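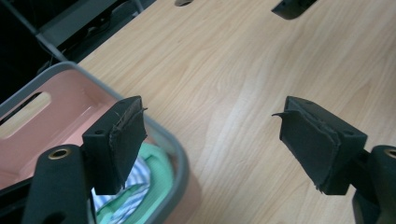
*The hand-held gripper over the work table, a basket of clothes at left. The pads are fraying at the seams.*

Jaime Baptista wants to talk about fabric tape. Not the software, not the money. Tape. He has a roll of it in his jacket and another in the car and he'll tell you which one is better before you sit down.

The project is called Skematlow and it runs out of two rooms above a tire shop in Morais. The idea is simple enough to say fast. You want a robot to sort laundry. Laundry is awful for robots - it has no shape, or a new shape every time you touch it. So instead of programming the moves you collect them. A person picks up a gripper with a camera fixed to it and does the chore by hand, over and over. Lift, drop, lift, fold. Later a pair of robot arms with the same fingers gets trained on the recordings.

2,351 recordings so far, the last of them made on 8th September. Shirts, towels, baby things, one bathrobe everybody hated.

Celeste Abreu runs the training side and she is the one who noticed the problem back in June. The score had been climbing for weeks and then it sat down. New recordings went in, nothing came out. She tried more data. She tried less data. She threw out a whole week from one operator who, in fairness, had done nothing wrong.

"I was looking at the cloth," she says. "All of us were looking at the cloth. I should of been looking at the fingers."

Because the fingers change. The pads that do the pinching are covered in a dark, grippy layer, and after enough shirts the edges go. Threads come up, corners lift. A person holding the tool doesn't care - you feel a sleeve start to slip, you squeeze harder, done. But the camera sees only the squeeze. It can't see why. And a robot with brand new pads copies that squeeze onto a T-shirt and drags the whole pile out of the basket with it.

So the same motion means two different things depending on how tired the rubber is. That's the result, more or less. Took them the summer to get to. 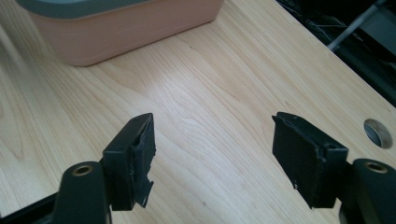 *Both fingers spread wide over bare wood. Ragged edges on the gripping faces, a torn flap on the left one.*

The fix they settled on is almost dumb. Before each batch the operator holds the fingers open over bare table for a few seconds. No clothes between them. The camera gets a clean look at both pads, and a small program - Flarnine, named after nothing, Baptista says - turns that look into a wear score. The score rides along with every recording in the batch. When the robot runs, it takes the same look at its own fingers first and gets told how hard to close.

Did it work? Mostly. They ran 31 baskets through the old model and the same 31 through the new one. The old one dragged extra clothing out on 12 of them. The new one, 4. Abreu is careful here and says it twice: one table, one kind of basket, one lighting setup. She wouldnt bet on a dark laundry room yet.

There was an obvious other way to go, which is to change the pads every morning and be done. They argued about this for most of a month. Baptista was for it. Abreu said fine, but who changes them in somebody's house two years from now? A robot that only folds well with new fingers is a robot with a subscription. She won that one. He still brings the tape.

Fosano, the small parts maker that molds the finger blocks, has offered a tougher covering. Samples are in a box by the door. Unopened when I visited, and Abreu would like them to stay that way a little longer - she wants the ugly pads, the worst they've got, in the training set first.

Next up is socks. Baptista makes a face. Socks are small and there is always one missing, and the tool's fingers are big square things built for towels. He's been filing down a spare pair at home to see if a narrower tip helps, and the first try split. He's onto the second.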